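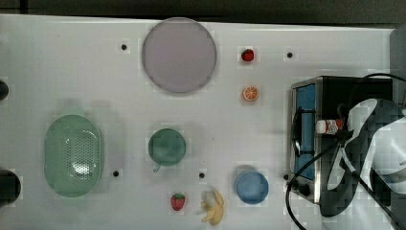
HULLTON, Tuesday, September 17, 2019

# Kotlow Range Closure Notices, version 2

Machine-readable transcriptions of 92 public notices that closed sea or air space near the Kotlow coastal missile range. The notices were issued in print and over radio by the Nygård harbor office. The print copies are held at the Dreltberg reading room and were transcribed from there.

The data set is meant for people who study how test activity is announced. It doesn't say whether a launch took place. A closure may be posted and then go unused, and the notices give no way to tell the difference.

## Files

- `notices.csv`: one row per notice
- `areas.csv`: one row per corner point of each closed area, joined on `notice_id`

Both files are UTF-8 with a header row, comma separated, with quotes around any field that contains a comma. Line endings are LF. Version 1 used CRLF, and scripts that depended on that will need a change.

## Fields in `notices.csv`

| Field | Type | Notes |
|---|---|---|
| `notice_id` | text | Assigned by us. The harbor office reused its own numbers. |
| `issued` | date | Date printed on the notice. Blank if unreadable. |
| `start_utc` | datetime | Converted from local time, see below. |
| `end_utc` | datetime | Same conversion. Open-ended closures are blank. |
| `domain` | text | `sea`, `air` or `both` |
| `reason_text` | text | Reason as printed, in the original language |
| `reason_en` | text | Our translation |
| `cancels` | text | `notice_id` of an earlier notice, if this one withdraws it |
| `coder_flag` | text | `agree`, `settled` or `open` |

## Fields in `areas.csv`

| Field | Type | Notes |
|---|---|---|
| `notice_id` | text | Foreign key |
| `seq` | integer | Order of the point around the area, starting from the first one printed |
| `lat` | decimal | Degrees, north positive |
| `lon` | decimal | Degrees, east positive |
| `datum` | text | `WGS84` or `unknown` |

Close the polygon yourself. The first point isn't repeated at the end.

## How the notices were coded

Each notice was read by two coders, Tanvir Herath and Toshiko Nishimura, working apart. Their sheets were then compared field by field. Where they matched, `coder_flag` is `agree`. Where they differed and a second look at the print copy settled it, the flag is `settled`. Where it didn't, the flag is `open` and the row carries Herath's reading. Nishimura's reading for those rows is in the commit history, not in the release.

Translations in `reason_en` are by Haruto Noguchi. The word used for "firing" in the printed notices also covers gunnery practice. It is translated as "firing" everywhere, with no attempt to guess which was meant.

## Time conversion

Printed times are local. The notices don't state whether summer time applies. We assumed the civil clock in force on the start date. If a closure runs across a clock change, `end_utc` uses the clock in force at the end.

## Known problems

- Radio-only notices are missing. No recordings were kept, so the gap can't be sized.
- Coordinates are printed to the nearest minute. Don't measure short distances with them.
- Some printed areas cross themselves when the points are joined in order. They were left as printed. Run a validity check before computing area.
- `cancels` is filled only when the notice names the one it withdraws. A later notice that merely overlaps an earlier one isn't linked.
- December notices often bundle several closures on one sheet. Each closure gets its own row with a letter suffix on `notice_id`, and `issued` is repeated.

## Changes from version 1

- Split corner points out of the main table
- Added `domain` and `coder_flag`
- Fixed swapped latitude and longitude in the rows reported by Kieran Flanagan
- Dropped `launch_type`, which had been filled in from press reports

## Use and citation

Data are released under CC BY 4.0. Scans of the notices are not included and must be requested from the reading room. Please cite as:

> Mizuno, T., Herath, T., Nishimura, T. and Noguchi, H. *Kotlow Range Closure Notices*, version 2. Hullton, 2019.

Corrections go to Takumi Mizuno through the issue tracker. Give the `notice_id`, the field and the reading you think is right. Reports without a `notice_id` will be closed.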